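The Case Is Always Dustier Than You Think: A Morning at the Repair Bench

Filed under: Workshop Visits, Old Computers

1/25/25

The repair shop sits behind the Pillar building, down a ramp you will walk past at least once, and the owner had coffee ready before I'd found somewhere to put my coat.
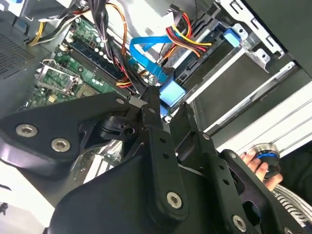

She has been fixing desktop computers in the same room for most of her working life, and she still likes the moment when the side panel comes off. "People bring me a computer and say it's dead," she told me, "and I say, well, let's have a look before we hold the funeral." She laughed at that for a good while, and so did I (it was that sort of morning).

Her first stop is nearly always the cables. The little data connectors, the SATA ones, work themselves loose over the years, especially if a machine has ridden across town in the back of a car. "You press it home, you start it up, and half the time I feel bad charging anybody." After that she moves on to the memory. She takes the module out, wipes the contacts, and puts it back until both ends are down properly. "I push harder than my customers would like to see!"

The processor she leaves alone if she possibly can. I asked about the metal bracket and the lever that hold it down, and she made a face. "That lever scares everyone the first time. It creaks. I tell my students to breathe out and keep going."

The students come through Wiltuvora, the evening course she teaches each January, and they practice on donated machines. She keeps a paper ledger of everything that crosses the bench, and the latest entry was number 2194. Of last year's donations, 108 went back out to families in the neighborhood, which pleased her more than anything else we talked about. "Some of those boards are older than the kids using them, and they do homework just fine."

We got onto dust, as I suppose you must, and the vent holes in the back of a case, which she cleans with a soft paintbrush she's owned forever. Then her phone rang, and it was a customer with a printer. She doesn't do printers. She spent about 2 minutes explaining this, very kindly, and then told him to bring it over.

Contact us | Copyright Pruro Neighborhood Pages | Back to top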